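List: vemthorpe-arms
Subject: Re: [vemthorpe-arms] episode boundaries, and when to throw one away
From: Ivone Fontes
Date: April 2020

Horacio Sepúlveda wrote:
> We have two people recording and they cut episodes differently. One
> starts the log when the leader arm is picked up, the other starts it at
> first motion of the follower. The policy trained on the mixed set sits
> still for a long time before it does anything. Is trimming enough or
> should we record again?
>
> Second question. Do you keep episodes where the first grasp misses and
> the second one gets it? The Brindgate notes say drop them. I would
> lose 56 episodes.

Trim first. Recording again is expensive and your problem is almost certainly the idle frames. If the arm holds one pose for the first few seconds of half your episodes, the cheapest thing for the model to learn is to hold that pose. We cut everything before the first joint moves past a small threshold, then put back 11 frames so the start isn't abrupt. Same at the tail, except there we keep 19, so the policy sees the fingers open and stay open after release.

Do the trimming in a script and keep the raw logs. We overwrote ours in August and had to live with a bad threshold for a whole training set.

On retries: keep them, but tag them. Our current set is 3,625 episodes and the retries are in it, under their own label. Without them the arm had no idea what to do after a miss. It would close on air, lift, and carry on to the drop point as if it had something. What we do throw out is any episode where the operator hesitates over the object or reaches into view to fix it by hand. I'd read the Brindgate advice as meant for very small sets, where a handful of sloppy grasps is a large share of the data.

Something you didn't ask, but it will come up. Vary the object position more than feels necessary, and include starts at both ends of the task. Our bench task is a black puck and a bowl on a checkerboard mat, and the two states we care about most are puck in the bowl and puck out on the squares.

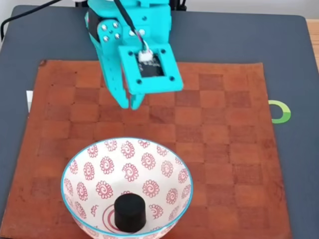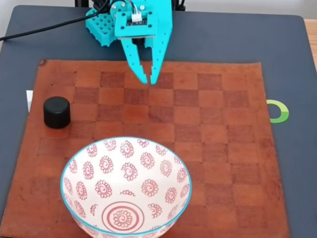 For placement we use a printed list of squares and work down it. Operators left to choose for themselves drift toward the middle of the mat within an hour, and you only find out when the policy fails near the border. The list also makes it easy to hold out positions for testing. Pick the held-out squares before you record anything — picking them afterward means digging through logs.

One caution about the mat. Squares are handy for the person setting up, but the model sees them too, and I can't rule out that it uses them as landmarks. We plan a short run on a plain surface to check. If success drops, the mat has to vary as well.

As for your two operators, write the start and stop rule on one line and tape it next to the keyboard. Ours reads: "Start log, hands on leader, move. Release, back off, stop log." Put the operator's initials in the metadata too. The Drostier converter drops unknown fields silently, so check that they survive the export.

I can send the trim script if you want it. It assumes joint positions in degrees and a fixed frame rate, and it will do something stupid if yours are in radians.

Ivone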